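Local Life > People > Interviews

September
By the Grorkby features desk

The man who writes down how bread smells

Kosmas Antoniadis is 91 and still gets up at four in the morning, long after he stopped having any need to. He baked in Ovosthorpe for most of his working life, and when he finally handed over the keys he began writing down every loaf he could remember. The notebooks now hold 1,000 recipes. I went over to hear about them and stayed until it got dark, and I would have stayed for breakfast if he'd asked!

"People think a recipe is the flour and the water," he told me, before I had my coat off. "Flour and water is shopping. I write what it smells like at each hour. At the first hour it smells like a wet sack. If it smells like apples you've gone too far, and you had better make flatbread."

He does it that way because his first boss, a miller's son from Mundwood, couldn't read a clock and ran the whole bakery by nose. Antoniadis started there at fourteen, sweeping, and wasn't allowed to touch dough for 2 years.

"I was furious. I wanted my hands in it. But all that time I was smelling, you see, and when he let me at the bench I knew already when it was ready. I just didn't know how to make it!"

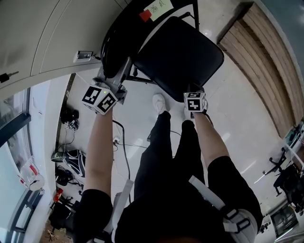
The rye years

Ask him about rye and you need to be sitting comfortably. He calls it the rude grain. It sticks to the bowl, it sticks to your elbows, it won't rise the way you want and it doesn't care. He loves it more than anything else he ever baked, and 33 of the recipes are for rye alone, some of them different only in how long the crust is left before cutting.

"One day, two days, three days. My wife said, Kosmas, this is the same bread. I said taste it. She tasted it and said, it is the same bread, but I like the second day." He laughed so hard at this that he had to put his coffee down. The recipe in the notebook is called Second Day, in her honor.

He is less sentimental about white rolls. They paid the rent, he says, and he made them properly, and that is as much as he wants to say on the subject. I tried again later and got the same answer.
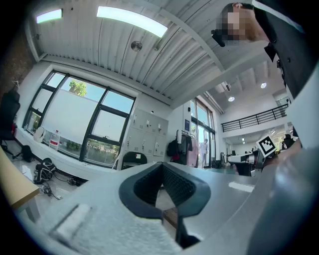 What he did want to talk about was starter. His has been going since before the Abubakari Street shop opened, and he has given away so much of it that he meets its descendants all over Ovosthorpe. People stop him outside the post office to report on theirs, and he asks the same thing every time. What does it smell like?

"They say sour. Sour like what? Like yogurt, like vinegar, like a green plum? So they go home and smell it again. The next week they tell me, a green plum, and they're so happy. I'm happy too. A green plum is very good."

I have one of those jars in my own kitchen now, with his instructions on a card. Feed it at night, keep it away from the window, and don't stir it with anything you have used for onions. He underlined the onions. Mine smells like warm paper so far, and when I called to tell him, he was quiet for a moment and then said to give it until the weather cools.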